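3. The soap task and how the students practised it

Of all the household jobs our student team tried over the year, the one they came back to most fondly was also the plainest: soap and a small dish. The club at Satville had been handed a pair of hand-held grippers and told to choose something slippery, and after a lively afternoon of suggestions (a peeled egg was very nearly the winner!) soap it was. Figure 3 shows the work at the table, and also the view from a gripper with a bar of soap between its pads.

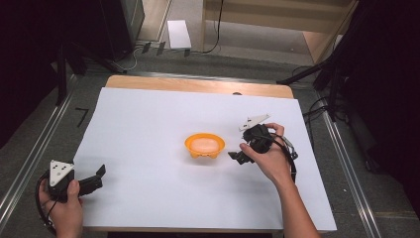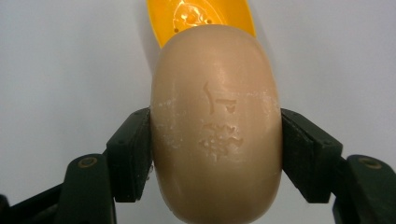

Figure 3. The soap task, from above the table and from one of the grippers.

Why did we ask the students to work with hand-held grippers before they wrote any code for the arm?

Mostly so that they would feel the trouble in their own wrists first. A student who has squeezed a bar of soap a little too close to its end, and felt it start to turn, writes a very different first program from one who has only read about friction in a handout, and we found the later conversations about grip height and jaw angle went much more easily for it.

3.1 Collecting the demonstrations

The team set itself a goal of 1,000 demonstrations by the end of April, which seemed wildly hopeful to us at the time, and then passed it with a week to spare and carried on to 2,000. We should say that these were not all good ones. The students kept their fumbles in a separate folder, named Irkura after a practice drill that one of the older members had made up, and they were rather proud of how large it grew. Each pair worked in sets of 100, swapping places between sets, and the person who was resting wrote a line or two in the shared notebook. Those notes were meant to be short. They were very often not short, and we have leaned on them heavily in writing this section.

The recordings went into Otik, the labelling tool the club had written the previous year for a fruit-sorting project. It was never designed for two hands working at once, and a good part of the early weeks went into teaching it to keep the left and right recordings in step. A couple of students would say this was the real project and the soap was a hobby, and we have some sympathy with that view.

3.2 What changed in the students' approach

Early on, nearly everyone went for the soap the way they would with their own fingers, quickly and from whatever side was closest. The notebook shows them slowing down through the second and third weeks. They began to line up both jaws before closing either one, and to agree out loud on which gripper would move first. By the time they started on the Nedelcu exercise, a set of five starting positions that we borrow for all of our beginner projects, most pairs had settled into a habit of approaching low and level and then pausing for a breath before the lift.

There was one lasting disagreement, which we never did resolve and would be glad to see another group take up. Half the team felt that a worn bar ought to be treated as a separate object from a new one, with its own label in Otik, while the other half felt a good policy should simply cope with both. We let each side label a share of the data its own way. The two sets of labels are compared in Section 4, along with the students' own comments on where they think the other side went wrong.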